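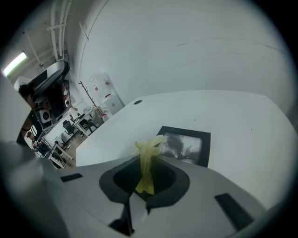 Slip detection in the Clirkley grasp controller, second revision

The present entry records changes made to the grasp controller since December. It is intended for colleagues at Sitero who maintain their own branch, and for my own later reference.

The first revision treated every object as rigid. Once the fingers met resistance, the controller recorded a width, held it, and reported a completed grasp. This served well for boxes and bottles. It did not serve for thin plastic, which folds under load and goes on folding after the width has been fixed. The controller continued to report success while the grip force fell away.

Two changes were made. The hold stage now regulates force and permits the width to drift within a set limit. In addition, the perception node publishes an estimate of the object outline near the fingertips at every cycle, and the controller compares that outline with the one stored at the moment of contact. A difference above the threshold raises a slip warning, and the planner then lowers its speed before it considers a second grasp.

The outline estimate required the greater part of the effort. Translucent material takes on the brightness of whatever lies behind it, and against a white tabletop the upper edge of a crumpled piece can be lost to the segmentation altogether. Effie Crichton proposed that we segment on color saturation in place of brightness, and this has been adopted for yellow and other strongly colored plastics. Clear film remains unsupported. The wide lens introduces a further difficulty, in that the outline must be corrected for distortion before any comparison is made. The correction table is now loaded once at startup. It was formerly computed on each call, an oversight for which I was responsible.

The replay set contains 214 recorded grasps. Periklis Gkikas has reviewed the labels and returned 3 of them as ambiguous; these are excluded from the regression test until he and I have agreed on a definition of partial slip.

Users of the Stavix logging tool should note that the slip warning appears under a new topic name, and that older playback scripts will ignore it without notice. The parameter for the drift limit has also been renamed, and the former name is rejected at launch.

Work on the planner side is outstanding. The speed reduction is at present a fixed value in the configuration file, and I intend to make it depend on the size of the outline difference.

Posted 14 Mar 2024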